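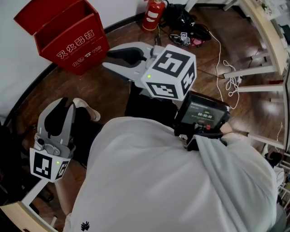
Halvard Åberg wrote:

> I still think we should keep Rarumeck as the name on the invoices and only change the website. Customers who have bought from us for years look for that word in their inbox. If it turns into Sastidetti overnight, half of them will take it for spam. Has anyone checked what the open rates looked like when Jascombe changed its sender name?

Halvard,

I asked Jascombe. They didn't keep the figures from before the switch, so we can't compare. What they did tell me is that they ran the old and new names together in the sender field for two months, and complaints to the help desk stayed where they were.

I would like to do the same. The sender line would read "Sastidetti (was Rarumeck)" through June and then drop the part in brackets. Invoices can carry both names for longer if accounting wants that. The bank details don't change, and the invoice should say so in the first line, above the amount.

On the website I disagree with your order of work. The mail list has 691 addresses that have opened something from us since the winter. Those people should hear about the name from us before they run into it on the home page. So: mail first, then the site, then the social accounts. The Sitthichai agency wanted everything on one morning, but they are thinking of the launch film and we don't have to follow that.

The open points, as I have them:

The logo file. Version 3 is the one we agreed on. There is still a copy of version 2 in the shared folder and it has already gone out once to a printer. Please delete it if you have it locally.

Tone of the announcement. The draft runs to a full page on values and what the new name stands for. I would cut it to a short paragraph on what changes for the customer and a link to the rest. People want to know if their login still works.

Old domain. It has to redirect for as long as we can afford it. Page by page, please, so that nobody lands on the front page when they wanted the returns form.
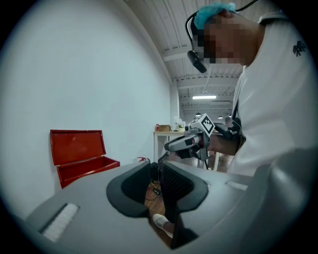 Blue hair cap and headset, leaning over the light-gray housing.

Search ads. We keep bidding on the old name. The agency quote puts 40 percent of the search budget there for the first quarter, and that looks fair to me. It can come down once people start typing the new one.

One more thing on spelling — it is Sastidetti with a double t near the end only. I have seen it wrong in our own threads, including in my own mail.

If there are objections to the sender line, send them to the list and not to me privately, please. Otherwise I'll set it up with the mail provider and post a test message here.

Ottar Brekke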